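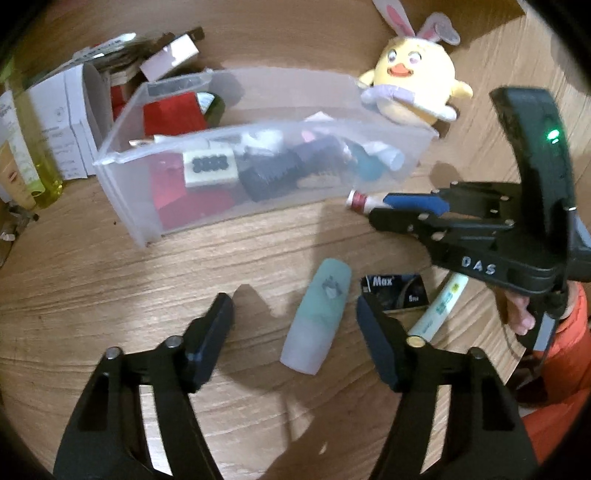
Station news: Burkthorpe

The replacement seismometer at Burkthorpe went into service in August. It sits in the same vault as the old instrument, on the original concrete pier, at a depth of 2 metres. Both units recorded side by side for 88 hours before the old one was switched off. Amplitudes on the vertical channel agreed closely. The east-west channel on the old unit read low throughout, and local magnitudes that relied heavily on Burkthorpe are being recalculated.

The review covers 453 events from a catalogue of 679. Most changes so far are in the second decimal place and will not alter the published lists. Where a magnitude moves by 0.1 or more, the revised value will carry an "r" in the final column. Origin times and epicentres are not affected.

Ľubomír Baláž has also checked the timing at Anis and Zelenák. Anis was correct. The clock at Zelenák had drifted during a loss of satellite signal, and arrivals picked in that period have been given a lower weight in the location runs. The antenna cable has been replaced.

Tiletville remains noisy in the daytime owing to quarry traffic. Small events there are best read from the night records. Blasts are logged separately and should not be reported as earthquakes, even when they are felt indoors.

Readers who send in felt reports are asked to give the floor of the building and whether they were sitting, standing or lying down.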